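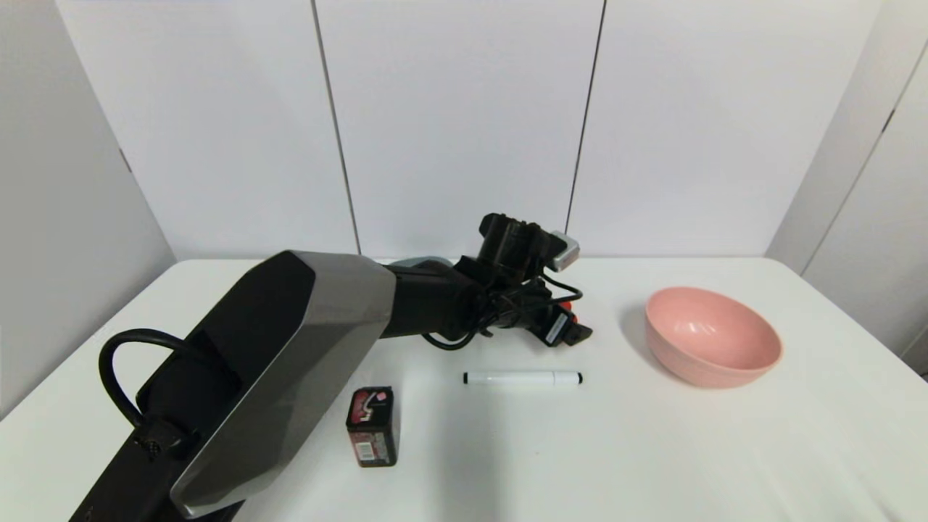 3.2 Gathering the examples

Each example in the Fernwood set is one attempt at a short tabletop task, recorded from the moment the operator takes control until the arm is released. The objects are everyday things of very different size and weight, laid out on a plain white table with white walls behind it. In Figure 1 a pink bowl, a marker and a 9-volt battery are set out, and the gripper is still empty. The marker lies flat and the battery stands on its base, so the two call for different approaches. Operators were told which object to move but were left to choose their own path to it.

We collected 771 attempts over 14 sessions in July. Failed attempts were kept and labelled as such, and only those with missing camera data were removed. Between attempts the operator moved at least one object by hand.

Figure 1. The work area seen from the head camera.

The wrist camera gives a closer view of the space between the fingers, but it suffers more from blur when the arm moves quickly. We did not filter out blurred views. A policy that is to run on the same arm will meet them again in use.
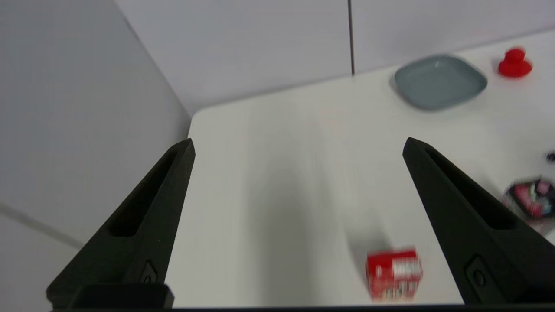
Sung objected to this at the review stage, arguing that blurred views teach the system little about where to close the fingers, and that operators should have been asked to slow down near the table. We tried a slower setting in 3 of the sessions. The attempts took longer and the operators corrected themselves more often, so the remaining sessions used the normal speed. The Vargate baseline in Section 4 was trained on both.

Last updated: July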